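Filed under: Home & Garden > Floors & Finishes > Refinishing
Print this thread | E-mail this thread to a friend

Oil or poly on old pine? Need to decide before February

maplecreek_jo
Okay, I've been reading old threads here for two weeks and my head is spinning. We pulled up the carpet in the back bedroom and the hall and there's pine under it, the whole way through! 271 square feet by my tape. I rented the drum sander from Heywood and got it down to clean wood (one little dip by the closet, don't ask). Now I can't make up my mind. My brother-in-law swears by Brurkell hardwax oil and my neighbor says anything but water-based poly is asking for trouble. We have two dogs and a kid who drags chairs. What would you all do?

tackcloth
Oil. I did my whole downstairs in Brurkell six years ago and I would never go back to plastic. When the dogs scratch it I rub a little more in on a rainy afternoon and that's the end of it. With poly you get one bad gouge and you're sanding the entire room.

gus_in_the_basement
Well, I'll be the grump. I had oil in the kitchen and I was on my knees with a rag every spring. Water rings, grease spots, a gray patch in front of the sink that never came out. Switched to Sollora satin and haven't thought about it since. For dogs AND a kid I'd go poly, three coats, done.

tackcloth
A kitchen is a different animal though. She's asking about a bedroom and a hall.

gus_in_the_basement
Dogs drink water everywhere, my friend. Mine carries it down the hall in his beard.

maplecreek_jo
Ha, ours too. What did you pay, if you don't mind me asking? I priced the oil and about fell over.

gus_in_the_basement
$558 for everything - finish, applicator pads, screens for between coats, the works. That was for a bigger area than yours so you should come in under it.

pinehollow77
I paid a guy $932 to do mine and he put stain on pine without conditioning it first. It looked like a leopard. So whatever you choose, if you're going for color, do a test patch somewhere the bed will cover. Pine blotches like crazy. I ended up sanding it all off and leaving it natural, and I like it a lot better that way.

maplecreek_jo
Oh no, pinehollow, I'm sorry! No stain for me then. My only worry is that it goes orange. My grandma's den was the color of a pumpkin and I loved her but I did not love that den.

tackcloth
It'll go orange no matter what you put on it. Pine does that with light. The oil will warm it up right away and the water-based stuff will hold it off for a while, I'll give gus that much.

gus_in_the_basement
Mark the calendar, tackcloth gave me something.

firka_floor_fan
Can I put in a word for soap finish? I did Firka soap flakes on my upstairs pine and it stayed so pale and pretty, and it feels wonderful on bare feet (you do have to wash it pretty often, I won't lie). Cheapest thing I've ever done to a floor, too.

gus_in_the_basement
Soap. With dogs.

firka_floor_fan
I have a dog! He's small, but he counts.

pinehollow77
I tried soap in a guest room and it was nice for a year and then it got dingy by the door. Not for a hall, in my opinion. Might be okay in the bedroom.

maplecreek_jo
So I went and did three test squares in the closet last night, oil, poly and soap, and looked at them again at 7 a.m. with the curtains open. The soap is gorgeous but I know myself and I won't keep up with it. The oil is darker than I expected and the knots really jump out. My husband likes the poly and my kid likes whichever one we can walk on soonest.

tackcloth
Give the oil a few more days before you judge it. It settles down some once it's cured. And buff it well! Most people leave way too much on and then complain that it's sticky.

maplecreek_jo
I may have left too much on, now that you say it. I'll redo that square tonight with a lot less and buff it properly.
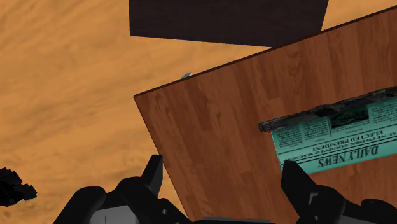

If it still looks too dark after that I'm going with the Sollora, and gus can gloat all he wants. Either way I have to fix that dip by the closet first, so does anybody know if I can feather it out with a hand sander or do I need to rent the big one again?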